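Fomarville office counts down to desk clearing day

September 12, 2021

Staff at the Storov office in Fomarville have been asked to put their desks in order before new carpet is laid on the second floor. In total 126 desks are included in the work, and many of them have collected quite a lot of belongings over the winter.

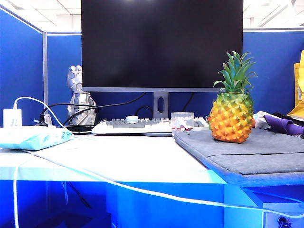
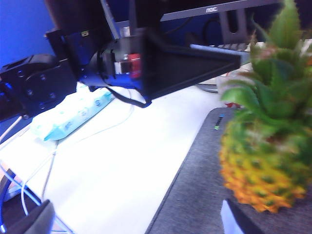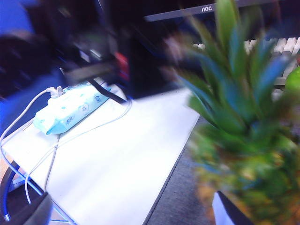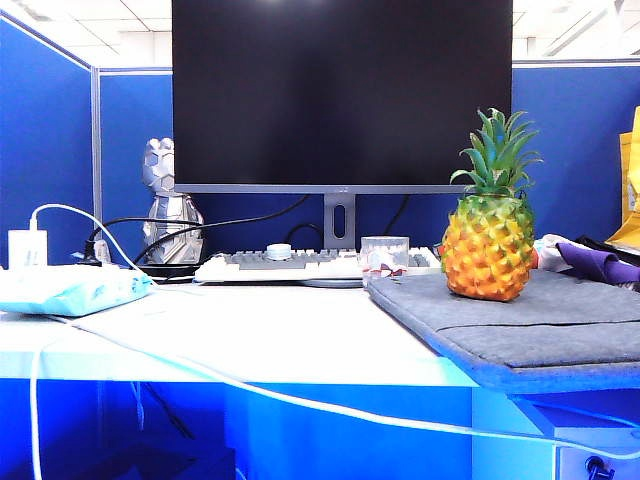

A desk at the Storov office, Fomarville. Photos: Storov staff newsletter

The carpet work was first planned for July, but the supplier could not deliver the full colour range at that time. It will now be done in 2 stages, beginning with the cubicles along the blue partitions. Each stage needs the floor to be free, so the desks will be moved a short distance and then returned to the same position.

Monitors and their stands will stay on the desks and will be handled by the moving company, Ouali. Everything else should be packed by the person who uses the desk. This includes keyboards, laptop sleeves, cups, cables and power adapters, and also decorations. The notice from the office mentions figurines and artificial fruit by name – the pineapple standing on a felt laptop sleeve, with its green leaves and orange lower part, is by now well known on the floor.

Cables are expected to take the most time. In the last move, three years ago, a number of chargers were put together in one large box and it took several days before all of them were back with their owners. This time staff are asked to unplug white charging cables and adapters themselves, roll them up and write their name on a piece of tape. Power strips belong to the office and should be left in place.

Clothing and fabric items, such as scarves, should be taken home or put in a locker. Paper bags may be used for packing if they are strong enough, but the office prefers the grey plastic crates from Dulex, which can be closed and put one on top of another. There are 100 crates available in the corridor near the kitchen. One crate should be enough for most desks, and colleagues who have few things are welcome to share.

Disposable cups, used tissues and old wrappers should go into the bins before the packing starts. Reusable cups can be washed and left on the kitchen shelf, where they will not be touched during the work.

The whole project will take 21 days, including the drying of the glue. During this period staff may work from home or book a place on the ground floor. Bookings are made at the front desk, and places near the windows are already going fast.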